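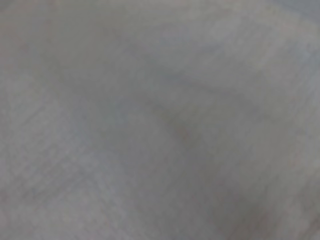
Progress report to the Drarkard Fund
Textile reuse pilot, Vendon and Jedar
Wed 17 January

This covers the period since our July report. You asked for a plain account of what the grant has bought so far, so the good news and the bad news are mixed together below in the order we dealt with them.

Collection

The Vendon drop-off point took in 2568 pounds of clothing and household cloth. Our application said a pilot of this size would bring in a good deal more, and I was doubtful of that claim when we sent it. Part of the shortfall comes from the late start at Jedar, which opened five weeks behind schedule after the landlord changed his mind about the loading door. The rest I can't explain. The flyers went out on time. The local paper ran a piece. People said they liked the idea and then kept their old sheets.

I would be careful with the weight figure in any case. It was taken at the door, before sorting, and includes bags, hangers and one rolled-up carpet we had to pay to get rid of.

Sorting

The sorting guide supplied by Cuadros is better than the one we wrote ourselves. It puts plain cloth in one stream and anything with a lining, padding or heavy trim in another. Staff learned it in a morning. Where it falls down is blends. The guide tells you to go by the care label, and a lot of what we receive has no label left. The fallback is to guess by feel, and two people feeling the same bedspread will often give two answers. Cuadros has offered a handheld scanner on trial. Their sales sheet makes it sound like the end of the problem. I have asked to see results on worn, washed cloth before we agree to anything, and I'm still waiting.

Sales and reuse

The Jedar shop sells well on weekends and hardly at all otherwise. Plain curtains and bedding move fastest. Adult clothing sits. We cut prices in the fall and sold more pieces for less money, leaving income almost where it was.

The wiping-cloth contract has been the steadiest part of the project. The buyer takes 100 bales a year and pays late but in full. It is low-value work, and I don't think we should describe it as "circular" in your newsletter, as was suggested. Most of those cloths will be used a few times and thrown out.

Money

We have $2000 left in the equipment line and propose to leave it there until the scanner question is settled. Transport is over budget by $1000, nearly all of it van rental during the Jedar delay. We would like to cover that from the outreach line. More flyers seem unlikely to change much.

Next period

Jedar will try a weekday evening opening for eight weeks. We will weigh after sorting as well as before, and report both numbers. The school workshops are on hold. Attendance at the first two was fine, but I have seen nothing to suggest they led to a single donation, and they take a staff member away from the tables for most of a day.

We need a decision from you on the transport overspend before the next payment is released. The revised budget sheet and the Jedar lease are attached.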